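We use cookies to improve your experience on this site. By continuing to browse you accept our cookie policy. Accept | Manage preferences

Gredov Wooden Alphabet Blocks: review

By Elikem Kyei
15/06/2024

I have been meaning to write about alphabet blocks for a while. We get asked about them more than any other toy for the under-fives, usually by grandparents, and the usual answer of "they're all much the same" isn't quite right. The cubes are much the same. The printing, the edges, the choice of letters and the box they come in are not.

The set I've been using since May is from Gredov, a small maker that sells mostly through independent toy shops. I bought it at full price from Naylor, the toy and book shop near us, and it has been in regular use with my two children, who are three and five, and with whichever cousins happened to be here. I have also had the Plalmont set in the house for a couple of years, so there is some comparison further down.

What you get

Plain wooden cubes with a letter printed on the faces in red, green, blue or yellow. There is no carving, no picture of an apple on the A side and no painted border. If you grew up with the kind that had a raised frame on every face, these will look bare. I've come to prefer them. A child looking for a letter sees the letter and very little else.

The wood is pale and left natural. The finish is smooth but not slippery, and the blocks stack without sliding about. I checked every one for splinters when they arrived and found none. One had a small dark knot near a corner, which I mention only for completeness. The edges have been taken off just enough that standing on one in socks is unpleasant and no worse than that.

They come in a cardboard box with a lift-off lid. The lid split at one corner within the first fortnight and is now held together with parcel tape. I moved the blocks to a cotton bag after that and would suggest doing the same from the start.

The letters

These are capitals only, in a plain upright style without serifs. The strokes are thick and the ink is solid right to the edge. My five-year-old is learning lower case at school, so there was a short spell of confusion over whether a capital G was "the real one", but that would be true of nearly any block set you can buy.

Red and blue are the strongest colours and can be read easily from across a room. Green is fine. Yellow is the weak one. On pale wood it doesn't stand out enough, and in the evening with the lamp on, my younger child regularly picks up a yellow block and turns it several times before deciding what it is. In daylight there is less of a problem. I would have liked a darker yellow, or orange in its place.

The colours don't follow any system that I can find. Vowels are not all one colour, and the same letter can turn up in more than one. I spent an evening trying to work it out and gave up. Some parents will want vowels marked in some way, and if that matters to you, this isn't the set.

In use

Most of the play happens at the table. We tried the floor first, but blocks on carpet lean and fall over, and the game becomes one of fetching them from under the sofa. A hard, level surface suits them much better. Ours get tipped out in a heap, spread about by hand and then picked over for whatever word is wanted. 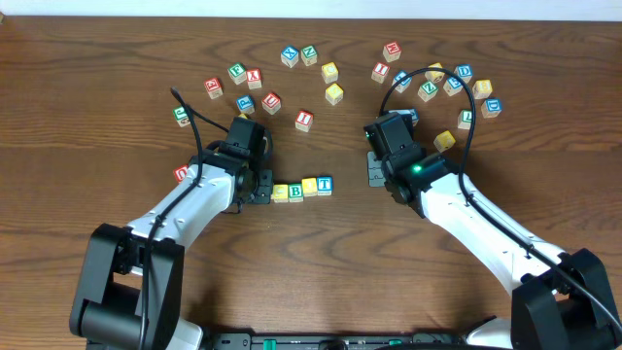

Short words are where the set does best. Three and four letters in a row is about the limit of patience for a three-year-old, and the blocks are a good size for it. They sit flush against each other, so a finished word looks like a word and doesn't drift apart into separate letters. They can also be pushed along as a row with one finger on the end, provided nobody rushes.

Longer words are harder work. You need a fair number of faces to be the right way up at once, and there is a lot of turning over to find a second E or a third S. My older child managed ELEPHANT with some help and was pleased with it, but it took most of the time I'd set aside for making tea. Names vary. Short ones are easy enough. Anything with a doubled letter sends you back through the whole heap.

One thing I hadn't expected to care about is how the letters sit when a block is rotated. A child who has just learned N will happily put it down as a Z, and with this plain lettering the two really are hard to tell apart. M and W have the same trouble. A small line under each letter would have settled it, and the Plalmont blocks do have one. I ended up putting a pencil mark under the N on ours, which has nearly rubbed off.

As building blocks they are perfectly good. The cubes are regular enough for a decent tower, and the tallest we've managed was 12 high before it went over. They make less noise than I'd feared when they fall, at least on a wooden table. On the kitchen tiles it's another matter.

Cleaning and wear

Gredov says to wipe them with a damp cloth and not to soak them. I have mostly done that. After yoghurt got on several of them I used a drop of washing-up liquid, dried them straight away and left them out overnight on a tea towel. The printing wasn't affected. The grain came up very slightly on those blocks and they now feel a little rougher than the others, so I wouldn't make a habit of it.

There is some wear to the ink after this much use. The corners have rubbed on a few faces, mostly the red ones, though I suspect that's just because red gets chosen first. Nothing has flaked. One block has teeth marks in it and the letter is still readable.

Compared with Plalmont

The Plalmont set is painted all over, heavier, and comes in a proper wooden tray with a sliding lid. It looks better on a shelf. The paint chips, though, and ours had visible bare corners by the first Christmas. The tray is also a nuisance in practice -- everything has to go back in neat rows or the lid won't close, and a tired three-year-old is not going to do that. Neither am I, most evenings.

For learning letters I would choose the Gredov. For a christening present, or for a room where they'll mainly be looked at, the Plalmont is the nicer object.

I have also handled the cheaper Rornthorpe blocks at a playgroup. They were lighter, the print was blurred on several faces and a few of the cubes were noticeably out of square. They cost a good deal less, and if you only want something to knock over they'd do the job. I wouldn't use them for spelling.

Good points

Clear, solid capitals with nothing else on the face
Pale natural wood, well sanded
Regular enough to line up in a row and to stack
Ink has lasted well

Less good

Yellow letters are hard to read in poor light
No underline, so N and Z get muddled
Flimsy box
No lower case, and no sign of a lower case set to go with them

Should you buy them?

If you have a child somewhere between three and six who is starting to ask what letters say, yes. They are simple, they are pleasant to handle and they stay out on our table more than most of what we own. I would knock a little off for the yellow and a little more for the box. Anyone with a child already reading confidently will get less from them, although mine still uses them for shop signs and for labelling things that don't need a label. The fridge currently has FRIJ set out on top of it.

If you already own a set with decent printing, there's no need to replace it. A second set of the same kind would be more use to you than a better one, simply for the extra vowels.

A reader asked after my last review whether toys are returned once I've finished with them. I buy my own and keep them, or they go to the school fair if the children have lost interest. These are staying for now.

Related reviews

Rornthorpe Stacking Rings
Plalmont Wooden Number Tray
Five Bath Toys That Don't Go Mouldy
Gredov Shape Sorter: Second Look
Table Easels for Small Kitchens
Magnetic Letters or Wooden Letters?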